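Questions I Get a Lot

Updated 10/4/23

I make and sell a small line of wood butter called Clotau, and my inbox fills up with the same handful of questions every week. So I finally sat down and typed out the answers. If yours is missing, send it over!

What's in Clotau?

Beeswax and food grade mineral oil. The orange version has a bit of orange oil in it too (my favorite, the whole kitchen smells great). I quit making the lavender one in March and I know, I know, a few of you are still mad at me.

How often should I oil my board?

A brand new board gets a coat every day for the first 3 days at my house. After that I do it once a month, more in winter when the heat is running. If the wood looks dull and feels kind of rough, go ahead and do it now.

Does it work on maple?

Maple is what I use it on most. The grain is tight, so it soaks up less than walnut does and you can go easy with the rag. Pale boards warm up a shade with oil, and any little knots and streaks get easier to see – I love that part, but try the underside first if you're not sure.

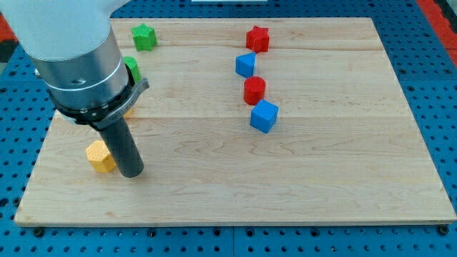

How long do I leave it on?

Give it 30 minutes, then wipe off whatever is still sitting on top. Overnight is fine too. If it's sticky in the morning you used too much, so just buff it with an old T-shirt.

Can I use olive oil instead?

Please don't. It goes rancid and then your board smells like old crayons.

My board has a crack along a seam. Will this fix it?

No, sorry. Wood butter won't glue anything back together. A small gap can be reglued and clamped, and any decent woodworking shop will do that for you.

Can it go in the dishwasher?

The tin can. The board can't, ever.

Where do you ship?

Anywhere in the US. Orders over 50 dollars ship free. I send everything out of Skinner, and the store in Drarent carries the small tins if you'd like to skip shipping – call them first though, they run out of orange pretty fast.

Do you do wholesale?

A little. I can only pour so many tins in my garage, so there's a waiting list right now.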